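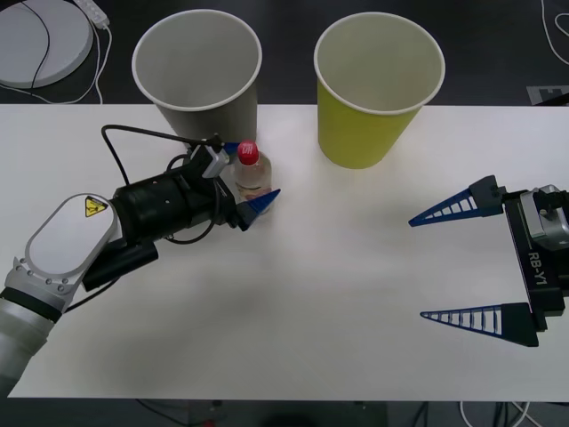

Hunis has been checking insurance claims since 2000, and we still love the work! We started with two desks and one phone line in Viltedau, looking into staged car accidents for small insurers who had no investigators of their own. Today there are 34 of us – former adjusters, accountants, a retired nurse – and we handle injury, property and disability claims.
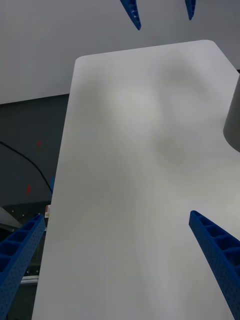
## What we do

Most of our week goes into reading. We compare repair bills, medical notes and statements, then go out and talk to people. A good share of the claims we look at are perfectly fine, and we're just as happy to report that, so the person can get paid.

We keep two offices, the old one in Viltedau and a newer one in Kingi.

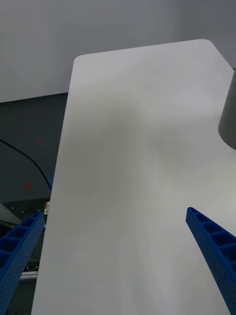
*White tabletop, blue gripper fingers*

## Learning the job

New investigators spend their first months on our Ikau course, named for the street where it was first taught. It covers interviewing, privacy law and how to write a report that a judge can follow. Tuesday afternoons are for going over closed cases together, and those talks can get lively!

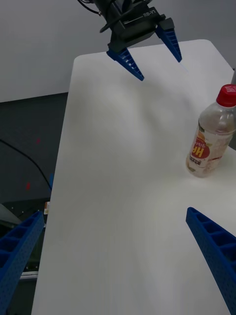

**By Rhys Quinlan, Hunis**

I joined as a trainee and now run the property team. If you're curious about a claim or a career here, call the Kingi office and ask for me – I really do like those calls.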